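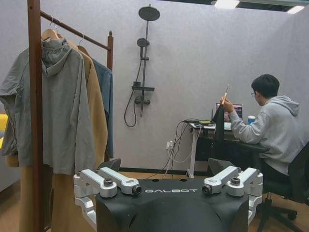

What should a department budget for when it plans to buy a robot for clothes handling?
The purchase price, the end tools, the room, staff time and a reserve for repairs should all be set out as separate lines, with the running costs shown for each year of use.

Research > Working Papers > Equipment Planning > Section 5
Last updated: 2024-05-24

5. Planning the purchase

The Annan plan was drawn up by Maureen Gosling and Ekow Agbenyega before any supplier was approached. It covers 18 months of use and treats the robot as one item among several. Earlier plans had placed training, spare parts and floor space under general costs, where they were hard to trace. In the present plan each has its own line and a named budget holder.

Two suppliers, Costitz and Flokari, were asked to price the same list of 17 items. The replies differed most in what was counted as part of the basic price.

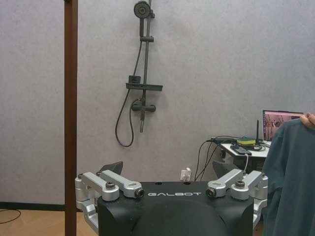
Costitz included delivery and setting up but charged separately for spare fingers. Flokari offered a longer service term - paid for in full at the start - and left delivery to the buyer. The two offers were therefore compared only after the missing items had been added to each.

Staff time proved the harder cost to judge. Work with cloth calls for frequent resetting, and a person must be free to hang, hold or hand over garments between trials. The plan sets aside two posts for this work, one of them part-time, and does not assume that either will fall away in the second year.

Room costs were entered next. These cover power points, furniture, safe storage of cables and enough clear floor for an operator to stand beside the robot. 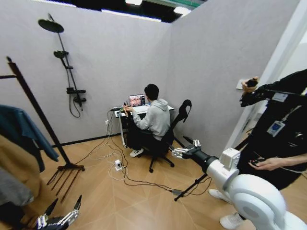 Figure 1. Work area with clothes rack, desk and robot arm.

A reserve of 5 per cent was added to the total, to be released on written request. The Grostia model of shared ownership was also considered, but was set aside until the review in August, when the first repair bills will be available. The terms of that review are given in Section 6.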